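4.2 洗濯前の衣類の分け方と、記録上の「一回」の定義

本節では、Darnnessの集合住宅Vaherにおける調査のうち、衣類が洗濯される前の段階について述べる。前節で見たように、世帯の洗濯回数は、世帯の人数だけでは十分に説明することができなかった。同じ人数の世帯であっても、一回にまとめて洗う世帯と、種類ごとに分けて洗う世帯とでは、回数に大きな差がある。そこで筆者らは、洗濯の回数ではなく、衣類を分けるという行為がどの時点で行われるかに注目した。

対象は135世帯であり、記録の期間は18日間である。各世帯には、Gallerと呼ぶ紙の日誌を配布し、洗濯を行うたびに、開始の時刻、洗った物の種類、分けた理由を記入してもらった。理由の欄は自由記述である。選択式にすることも検討したが、予備調査の際に、回答者が選択肢の言葉に引かれて、普段は意識していない理由を選ぶ傾向が見られたので、採用しなかった。得られた記録は2,000件であり、そのうち分けた理由が読み取れる記録は1,000件であった。残りの記録には、空欄のもの、および「いつもと同じ」とだけ書かれたものが含まれる。後者については、同じ世帯の過去の記入にさかのぼって理由を補うことはしなかった。「いつも」が何を指すのかを、筆者の側で決めることになるためである。

自由記述の分類は、Radulovićが担当し、Ramanauskasが独立に同じ作業を行った。両者の判断が一致しない場合は、原文に戻って協議した。協議が必要となったのは、主に「色」と「汚れ」の区別である。例えば、ある回答者は「白いものは別。すぐ目立つから」と書いている。目立つのが色移りであるのか、落ちなかった汚れであるのかは、この文だけからは判断できない。このような記述は、両方の分類に入れず、「不明確」とした。この処理によって色による分類の件数は少なめに見積もられている可能性があるが、解釈を加えすぎることの方が問題は大きいと考えた。

分ける時点は、大きく二つに区別することができる。第一は、脱いだ時点で分ける方法である。この場合、世帯は複数の入れ物を持ち、どの入れ物に入れるかによって、その後の洗い方がほぼ決まる。第二は、洗う直前に分ける方法である。この場合、衣類は一度一か所に集められ、洗濯を担当する人がそこから選び出す。前者では分ける作業が世帯の各人に分散し、後者では一人に集中する。日誌の記入者に短い聞き取りを行ったところ、後者の世帯では、分けることを「仕事」と呼ぶ人が多かったのに対し、前者の世帯では、分けていること自体を質問されるまで意識していない人が少なくなかった。なお、子どもがいる世帯では、二つの方法が混ざっていることがある。子どもの衣類だけを先に別にし、大人の衣類は洗う直前に分けるという形である。

この違いは、「一回」の数え方にも影響する。脱いだ時点で分ける世帯では、一つの入れ物が一回の洗濯に対応しやすく、記入者も迷わない。しかし、洗う直前に分ける世帯では、量が足りないときに別の種類を加えることがあり、日誌には二つの種類が一回として書かれる。また、途中で取り出して残りをもう一度回した場合に、これを一回と書く人と二回と書く人がいた。本研究では、住民向けの手引きFlenodlowに記した定義に従い、開始から終了までを一回とし、追加の運転は別の一回とした。記入がこれと異なるときは、開始時刻の有無によって修正した。

暗い色の衣類は、二つの方法の間で最も扱いが分かれた種類である。脱いだ時点で分ける世帯の多くは、黒や紺の衣類に一つの入れ物を与えており、聞き取りの中でも「黒のかご」という言い方が繰り返し現れた。ただし、この名称は入れ物の色とは関係がない。図3に示すように、かごそのものは白いプラスチックであっても、中に黒い衣類だけがまとまって入っていれば、「黒のかご」という呼び方は成り立つ。側面に小さな孔が並ぶかごでは、中の色が外からもある程度わかると述べた回答者もいた。名称が入れ物ではなく中身によって決まるという点は、5章で扱う家庭内の呼び名の問題に関係する。

図3 白い有孔のかごに入れられた黒い衣類
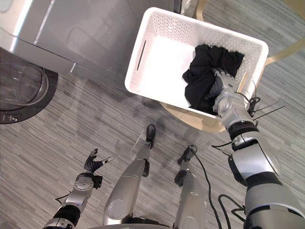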